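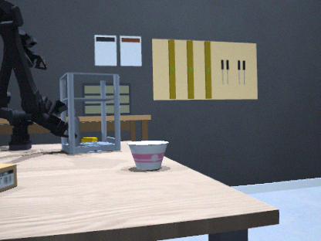
Zieliński Lab, Manipulation and Safety Group

Speaker notes: The rack collision and what we changed

Slide 1. Title

Leave the simulated cell up while people sit down. Thank the hosts. Say up front that this is a fault report and there are no new results in it. Questions at the end, but stop me if a term is unclear.

Slide 2. The task

Pick the yellow puck off the blue tray and put it down on the open table. The tray sits in the bottom of the open frame, so the fingers have to come in from the side, between the posts and under the crossbar. The cup stands on the table as an obstacle. The box at the far end is there for the same reason.

Point out how close the fingers are to the left side of the frame when they reach for the puck. This is the part of the motion the rest of the talk is about.

We built the scene in simulation first, then set up the same layout in the test cell at Plestberg. The arm there runs on a Pirkholm controller. The gripper fingers came from Vikaler, and we used the geometry file that shipped with them.

Slide 3. What happened

Sunday, a little after four in the afternoon. Two people in the room, both outside the guard. The arm was running at the reduced test speed.

It approached the frame on the planned path. The outer finger caught the front left post a short way above the tray. The arm kept going. The frame slid, tipped, and went off the back of the table, and the tray and puck went with it. One of the operators hit the stop. The controller raised its own protective stop after that.

Say clearly: nobody was hurt. Damage was one bent post, one cracked fingertip and a mark in the table.

Do not play the video twice. People start talking over it.

Slide 4. What we expected

In simulation the same program had run 73 times in a row with no contact reported between the gripper and the frame. We took that as the go-ahead to move to the real cell. It was written in the test plan as a pass condition, so this was not someone skipping a step. The step was passed.

Slide 5. First wrong answer

We thought it was calibration. The frame in the cell is placed by hand against two stops, and the stops can move. We measured it and found it 2 mm out. That is inside what the plan allows, and we lost most of a day on it.

(If asked: yes, we also checked the camera mount. It had not moved.)

Slide 6. Cause

The simulator checks contact against a simplified shape, and what you see on screen is a different shape. By default our import tool wraps each object in one closed solid. For a cup that is close enough. For an open frame it turns the whole thing into a solid block, and the gripper can't reach inside.

Early in the project somebody ran into that, and fixed it by turning off contact between the gripper and the frame. It was a sensible thing to do for an afternoon. The note in the change log says "temp, frame collision off for reach test." The flag stayed off.

So the 73 clean runs were clean in one sense only. The check that would have failed was not running. We replayed the saved paths later with the posts and crossbar modeled as separate bars. The fingers passed through the front left post in 52 of them.

Pause here. Let people read the number.

Slide 7. Why we did not see it by eye

We did watch the runs. The default view looks across the front of the table with the arm coming down on the left. From there the fingers are dark, close together, and reaching just past the left side of the frame. An overlap of a few millimeters at the post looks the same as a near miss.

Two of us had watched more than 13 runs each from that view and signed the sheet.

Slide 8. Why the arm did not stop sooner

Separate problem, same afternoon. The contact force limit on the controller depends on the tool weight you enter. The value in the cell was for an older, heavier gripper. With the wrong weight, the force estimate was off and the limit had been raised months earlier to get rid of false stops. It took a hard push to trip it.

The frame is light and not fixed to the table. It slid before the force built up. I would have expected a stop at first touch and so did the operators.

Slide 9. What we changed

Open structures are now imported as separate parts. It takes longer to set up. The frame in this scene has 11 collision parts.

Contact can still be turned off between two objects, but the run log prints every disabled pair at the top, and a run with any disabled pair can't be marked as a pass.

Before moving to the cell we run one trial that is supposed to fail. We shift the frame toward the arm until the path has to hit a post, and check that the simulator reports it. If it reports nothing, we stop and find out why.

Tool weight is entered again at every gripper change and a second person reads it back.

In the cell, the frame is clamped. The first pass on any new path is done at the slowest speed with a hand on the stop button.

Slide 10. What we have not fixed

The finger geometry. The file we use has smooth fingers, and the real ones have screw heads that stand out at the joints. We have added a margin by hand, and I am not happy with the number - it was picked by trying values until the planner could still find a way in. A proper scan is planned for October.

Cables are not modeled at all. The frame rescan after each clamp change is still done by one person with a ruler.

Also, we have not gone back through the older tasks to see which had contact turned off. There are a few I would not trust today. If your group copied one of our scenes, look for the disabled pairs list before you use it, and write to me if you can't find where it is stored.

Slide 11. Questions

Back to the first slide's picture for this. Likely questions: cost of the repair (small, the post was straightened and the fingertip replaced), whether the controller was at fault (no, it did what its settings told it), and whether we would share the replay script. Yes, it is on the group drive, and it needs the path files in the old format.

If there is time, show the log header from a current run.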